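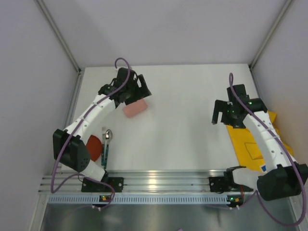

Who may use the Grakirix Table data, and for what?
Any student, teacher or researcher may use it for study, coursework and noncommercial research, provided that the Korkberg student project is credited and the recordings are not used to identify the students who made them.

Grakirix Table: Data Card and Read-Me File

Summary

Grakirix Table is a collection of two-arm tabletop recordings made by students enrolled in the Robotics Project course at Korkberg. The recordings cover everyday table tasks: placing a plate, laying out cutlery, moving a small block, and spreading or folding a cloth. Both arms were controlled by students throughout. The release contains 270 episodes selected from 504 recorded attempts, together with task labels, review notes and the scripts needed to load them.

The collection was made for teaching. It is small by the standards of the field, and it was recorded in one workcell over one term. Users who need variety in rooms, lighting or hardware should combine it with other sources.

Responsible persons

Course lead: Karlijn Martens
Workcell and safety: Valeriano Cabello
Recording schedule and student training: Eun-ji Yook
Labels and review: Seo-ah Joo
Loading scripts and file format: Joon-young Moon

Questions about the contents of an episode should go to Seo-ah Joo. Questions about files that will not open should go to Joon-young Moon, with the episode name and the full error text. The course office does not handle requests concerning the data.

Background

The Robotics Project course asks each class to complete one piece of work that the next class can use. Earlier classes built the mounting for the arms and wrote the first version of Yoo, the control program used for all recordings in this release. The present class, with 22 students, was asked to produce a collection that a beginner could load, inspect and train on within one lab session.

The choice of table setting came from the students. Several topics were proposed, among them sorting screws and packing boxes. Table setting was preferred for its mix of hard and soft objects and for the natural division of work between two hands. A plate can be placed by one arm while the other waits. A cloth usually cannot be straightened by one arm alone.

The workcell

All episodes were recorded in the Widanier cell, an enclosed workspace with pale walls and a white tabletop. Two arms of similar construction are mounted at the near side of the table and reach over it from the left and the right. Each arm ends in a black gripper. The camera that supplies the overview stream is fixed and looks across the table toward the back wall.

The arms are named "left" and "right" from the position of this camera. The same convention is used in the labels, in the joint data and in the scripts. In the first weeks some groups used the opposite convention in their notes. Those notes were corrected during review, but users who find a mismatch are asked to report it.

The purple cables running along the arms remain visible in the overview stream. They move with the arms and sometimes pass in front of objects. Nothing has been masked or painted out.

Objects

The core set consists of the following items.

Plate: round, red-brown.
Fork: silver tines, teal handle.
Spoon: silver bowl, teal handle.
Block: pink, with rounded edges.
Cloth: bright yellow.

The fork and spoon have handles of a similar color. This was left as it is, and models trained on the collection do confuse the two, most often when the far ends are hidden by a gripper. Groups working on object recognition should plan for this from the start.

Tasks

Place setting. The plate is brought to a target position and the fork and spoon are laid beside it. The order of the three objects is free. The label records the order used.

Cutlery pair. Fork and spoon begin apart and finish side by side, with handles toward the near edge of the table. An episode is accepted if the two pieces do not cross.

Block transfer. The pink block is picked up by one arm, passed to the other and set down on the opposite side. Passing must take place above the table. Sliding the block across the surface is labeled as a failure even if it reaches the correct side.

Cloth spread. The cloth begins in a loose heap and is opened out by both arms. Reviewers judged the result by eye against a reference sheet. Small folds near the wall were accepted.

Free session. Students chose their own goal and wrote it down before recording. These episodes vary a great deal in quality and are kept in a separate folder so that they are not mixed into training by accident.

Recording procedure

Students worked in pairs. One controlled the arms through Yoo and the other watched the cell, kept one hand near the stop button and filled in the session sheet. Partners exchanged roles after each block of 5 episodes. No student was permitted to record alone, and no one was permitted to reach into the cell while the arms were powered.

Objects were returned to a starting layout before each episode. The layouts were drawn on paper cards by Eun-ji Yook and shuffled at the beginning of each session. Objects not needed for the task were allowed to stay on the table, and in many episodes they did. The task label, and not the objects in view, should therefore be used to decide what an episode is about.

Recording sessions took place on Wednesday afternoons. The later sessions were recorded in December, when little daylight reached the room, and the shadows on the tabletop differ somewhat from those in the earlier material. No correction for brightness has been applied.

Review and selection

Each attempt was watched by a student who had not taken part in recording it. The reviewer marked the outcome as success, partial or failure and added a short written note. Where the reviewer and the recording pair disagreed, Seo-ah Joo made the final decision.

Attempts were removed for the following reasons: a missing or damaged camera stream, a gap in the joint data, a person's face or hand in view, or a stop caused by the safety system. Attempts were not removed for being slow or clumsy. Failed episodes that were recorded properly remain in the release and are marked as such. They have been useful in class, particularly in the session on detecting errors.

Contents of each episode

overview: video from the fixed camera
joints_left, joints_right: joint positions of each arm
gripper_left, gripper_right: opening of each gripper
command: control values sent by Yoo
label: task name, order of objects where relevant, and outcome
note: the reviewer's comment, in English

The streams share one clock. During the first recording week the clock was set by hand, and the video in those episodes may lag slightly behind the joint data. They carry the flag clock_manual. The loading script leaves them out unless it is told otherwise.

Getting started

Unpack the archive into an empty folder and keep the folder names unchanged. Run the check script first. It compares the files with the list supplied and reports anything missing. Then run the viewer with the name of one episode to confirm that the video and joint data appear together. A short exercise sheet for the cutlery pair task is included in the folder named lessons.

Students at Korkberg should copy the data from the lab server and should not download it again over the campus network.

Known limitations

Only one cell, one tabletop and one set of objects were used. A model that performs well here may fail on a table of another color.

Depth was not recorded. Contact between a gripper and the table must be judged from the video and the joint data, and near the back of the work surface this is difficult.

The arms often hide the objects from the fixed camera. The plate is frequently covered in part by the left arm when it is placed at the near left, and the cloth is divided visually by the right forearm when it lies on the right side.

Control style differs strongly between students. Some moved both arms together, and others completed all work with one arm before touching the other controls. The operator code in each label allows these styles to be separated, but it carries no name, and the list linking codes to students was destroyed after review.

The cloth tasks have the lowest agreement between reviewers. The reference sheet was revised once during the term – episodes judged under the earlier sheet are marked sheet_a and the remainder sheet_b.

Privacy and consent

All students received written information on the project before recording and could withdraw their episodes until the release was closed. Participation in recording had no effect on grades. Students who preferred not to operate the arms worked on labels, scripts or the lesson sheets.

Sound was not recorded.

Changes and corrections

Corrections to labels are collected during the term and issued together at its end. Episode names do not change between versions. If an episode must be withdrawn, its name remains in the list with the word "withdrawn" and is not assigned again.

Credit line

Grakirix Table, recorded by the students of the Robotics Project course, Korkberg, in the Widanier cell. Please include the version number printed in the first line of the file list.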